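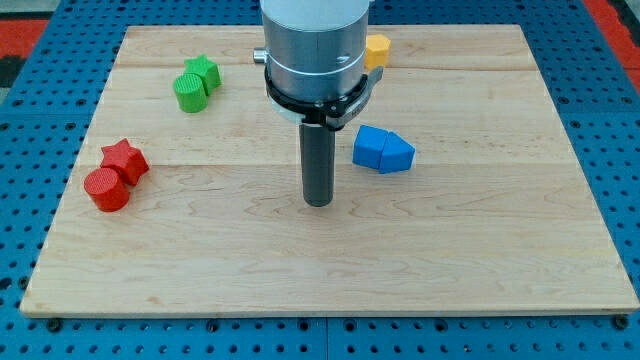
I oil my wooden boards every September, when the heating goes back on and the wood starts to dry out. I use plain food-grade mineral oil from the chemist, warmed by standing the bottle in a mug of hot water — it soaks in so much better!

Wash and dry the board the night before and stand it on edge. Next morning rub the oil in along the grain with an old T-shirt, do the ends twice (they drink it), and leave it for 2 hours before wiping off whatever's left. Olive oil goes rancid, so don't be tempted. I learnt that one with my mum's bread board, sorry Mum.

Onion smells? Coarse salt and half a lemon, scrub, rinse, dry. And if a board has gone a bit furry, a light go with fine sandpaper sorts it out before you oil.

2 comments

Tekle Worku: Does this work on a rolling pin? Mine's gone very pale.

Nivaldo Macedo: I add a little beeswax to the last coat, lovely finish — smells nice too.

Contact | © Harnier Home Tips | Back to top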